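新书《睡眠与我们》出版 多学科作者探讨失眠的社会成因

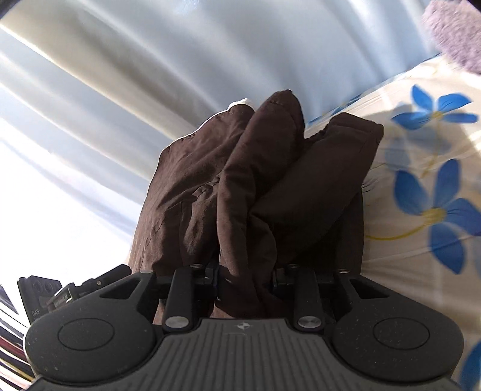
十三个章节，从门诊写到夜班车间

由斯马兰达·莫卡努（Smaranda Mocanu）主编的论文集《睡眠与我们：失眠的临床、心理与社会研究》已由普雷达出版社（Preda）推出，2019年7月29日星期一起在各书店及出版社网站发售。全书706页，分为三个部分，共十三章，作者来自临床医学、心理学、护理学、社会学和公共卫生等领域。

第一部分介绍失眠的诊断标准和常用治疗方法，重点是认知行为治疗在基层诊所的实施步骤，并附有睡眠日记的样表和填写说明。第二部分讨论焦虑、慢性疼痛、更年期和照料负担与睡眠的关系。第三部分转向社会层面，涉及轮班制度、住房噪声、手机使用以及助眠产品的广告宣传。

书中篇幅最长的一章依据在森维尔（Cenville）开展的一项问卷调查写成。调查共收回有效问卷3836份，受访者年龄在18岁以上，其中700人另外接受了电话回访。该章作者按职业和居住条件对结果作了分组，并在附录中列出全部题目，方便其他研究者沿用。作者同时提醒，问卷反映的是受访者的自我评价，不能代替睡眠监测数据。

莫卡努在前言中写道，失眠患者往往先后见过家庭医生、心理咨询师和药剂师，得到的建议有时互相矛盾。“编这本书的初衷，是让这些专业的人读到彼此的材料。”她说，各章初稿完成后都交给另一学科的作者审读，部分章节因此改写了两次，交稿时间也比原计划晚了将近一年。

关于药物的一章由两位药学背景的作者合写，梳理了常用安眠药的适应证、停药方法和老年患者用药的注意事项。该章没有给出统一的推荐方案，只列出医生在开药前应当询问的问题。

读者对象

出版社将该书定位为专业参考书，主要面向家庭医生、护士、心理治疗师及相关专业的高年级学生。每章末尾有内容提要和延伸阅读书目，书后附术语表和索引。没有医学背景的读者可以先看第三部分，这一部分术语较少，各章也可以单独阅读。

该书平装本定价45欧元，电子版与纸质版同步上市。精装本暂无出版计划。

九月，主编和三位作者将在金迪茨（Jinditz）和布罗尔尼茨（Brornitz）各举行一场读者见面会，内容包括轮班人员的睡眠问题和现场问答。两场活动均免费入场，需提前在出版社网站登记，具体时间和地点将于八月中旬公布。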